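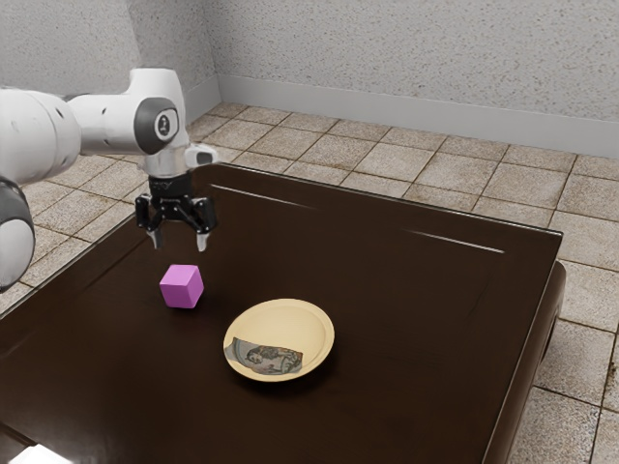

What's the best way to get a white heat ring off a dark wood dining table?

Start with the mildest thing you have. Put a dry cotton cloth over the ring and go over it with a warm iron, no steam, for a few seconds at a time. If the ring fades, keep going until it stops improving, then wax.

Posted in: Furniture Care and Repair
Replies: 9

kirstin_kerr
I'd add that you should find out what the finish is first. The iron works on shellac and most lacquers. On a modern polyurethane it usually does nothing, and if you lean on it you can leave a dull patch bigger than the ring. Rub a drop of denatured alcohol on the underside of the table. If it gets sticky, it's shellac.

Trevor79
Mayonnaise. Leave it on overnight, wipe it off in the morning. My mother did this for years on a walnut table and it still looks fine.

kirstin_kerr
The oil in the mayonnaise does the work, and you can use plain mineral oil for that without the vinegar and egg. I would not leave food on a table overnight.

Trevor79
It's what I had in the fridge. It worked.

PawPhromma
I have the same problem and I think mine is lacquer. The table came from an estate sale in Cukley, no label on it anywhere. The ring is from a soup pot in December so it has had plenty of time to set. Does age matter? Also I don't own an iron.

prasert_s
Age matters some. A fresh ring can go away by itself in a few days as the moisture leaves. Old ones are slower. A hair dryer on low will do instead of an iron, held a hand's width off and kept moving. It took me 20 minutes on a coffee table, with breaks. If the surface gets too hot to touch, stop and let it cool.

Thitima W.
I disagree with heat for anything you care about. Heat made the mark and more heat can make it worse, especially on a dark finish where every dull spot shows. I refinish tables for a living and I see at least one a month that somebody ironed. Use 0000 steel wool with paste wax, light pressure, with the grain – never in circles. It cuts the haze off the top layer and that is usually all there is.

prasert_s
Steel wool changes the sheen though. On a gloss top you end up with a satin spot and then you have to do the entire top to match. I would still try the dryer first.

Thitima W.
On gloss, yes. Most old dining tables are not gloss anymore, whatever they started as. You can bring it back up with rottenstone and oil if you need to.

PawPhromma
Update. I did the alcohol test underneath and nothing happened after a minute, so not shellac. I tried the dryer for two evenings. The ring is fainter but you can still see it from the kitchen side. I have ordered the steel wool. Is there any reason not to use a colored wax? The table is a very dark brown and has some light scratches too.

kirstin_kerr
Colored wax is fine and will help with the scratches. Buy the dark one and try it under a leaf first. Let it sit 7 minutes or whatever the can says, then buff. Keep hot dishes off it afterward, wax is no protection from a soup pot. Cork trivets are cheap.

Trevor79
Or mayonnaise.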